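Chapter 11
Timber in Store

11.1 Introduction

Timber continues to change after it has been felled, sawn and planed. It takes in moisture from damp air and gives it up to dry air, and its dimensions alter accordingly. A workshop that buys sound boards and stores them badly will find that joints cut in spring no longer close in autumn. This chapter considers how sawn boards and finished wooden parts should be kept between delivery and use.

The subject received little attention in the older trade manuals. At Oltville, where furniture was made in small shops behind the main street, boards were leaned against whichever wall was free. The first written rules in the district were drawn up by Houshang Azimi for the joinery school at Dratberg. They ran to 14 pages and dealt mainly with air, light and the order in which stock should be taken from the rack.
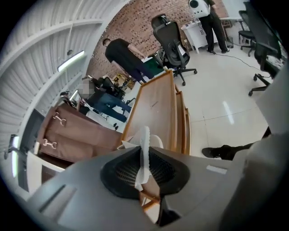

Figure 11.1 Light wooden boards layered one behind another.

Boards may be stored flat or on edge. Flat storage, with thin strips of even thickness between the layers, is preferred for long periods. Storage on edge takes less floor space and allows a single board to be drawn out easily, but thin panels kept in this way may bow under their own weight. The Dratberg rules allowed it for short periods only.

The storeroom itself is treated in Section 11.3. Readers should note at this stage that a steady climate is of greater value than a very dry one. The Collet store, which held around 400 panels, was unheated throughout the year and lost very few to splitting.

11.2 Terms used in this chapter

Movement: the change in width or thickness of a board as its moisture content rises or falls.

Cupping: a curve across the width of a board.

Bowing: a curve along the length of a board, measured on its face.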